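Quick one tonight, I'm on the train home and the battery is at 6 percent. Went to the Grilitz open day after all. Nearly didn't, it was bucketing down and the parking was full by ten, ended up leaving the car behind the tile place and walking. Glad I did. Two arms, one table, a lot of rubbish to sort. I stayed far longer than I meant to. 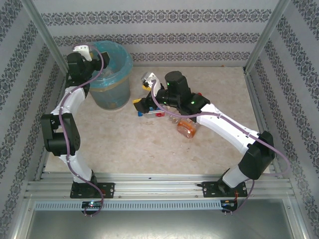

Filed under: Days out, Robots

So the stand everyone crowded was Verasine's. They've put a pair of arms side by side on a rail and set them to sorting household packaging — bottles, jars, little packets, the stuff that ends up in my kitchen bin on a good week. There's a bin with a blue bag in it beside the left arm. Floral wallpaper on the walls too, which my gran would have loved.

The slow pace surprised me. I'd expected the car factory thing, all speed and sparks. Instead it's a lot of small careful moves and you find yourself leaning in, holding your breath over a jar. Kids were right up the front going "get it, GET IT". Me too a bit.

The talk was in the small hall, 50 chairs and easily double that wanting in, so I stood at the back next to the urn. Couldn't hear half of it. Caught the part on clear plastic being a pain, becuase a camera sees whatever is behind it as much as the thing itself. Made sense once I'd had a look up close. 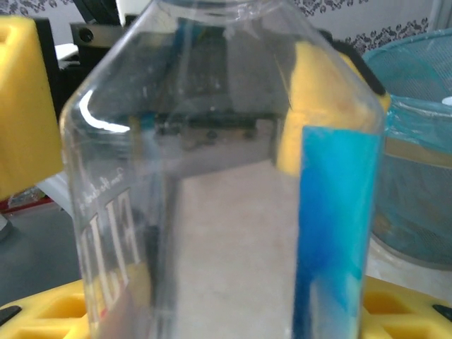
Do you need to book to see the arms running?
Only for the talk. The demo floor is walk-in all day, and they told us the next one is in August.

Other bits, in no order. Sastora had a conveyor going but it was down for most of the morning. Liepiņa were handing out tote bags, 200 of them, gone before lunch, I got none. Coffee was good. Sausage roll was not. Someone has put 104 stairs between the train platform and the main gate and no sign for the lift, so be warned if you've got a pram or a dodgy knee like mine.

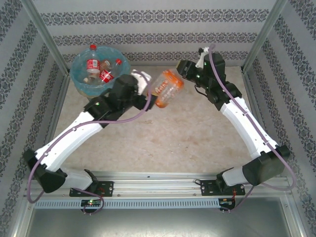

What I keep thinking about is the two hands part. At home I don't notice I'm doing it, one hand steadies, the other one does the job. Watching a machine try for the same thing makes you respect your own thumbs. There was the jar with the orange and white label, held up on a slant with a gripper at each end, and the bottles with the red caps over in the blue basin, and I stood there like it was the footy. Asked one of the crew if the arms ever get sick of jars. Got a polite laugh. Fair enough.

Would go again — earlier, with better shoes, and I'd book the talk and get a proper seat. More photos when I've found the cable for the old laptop. My stop now.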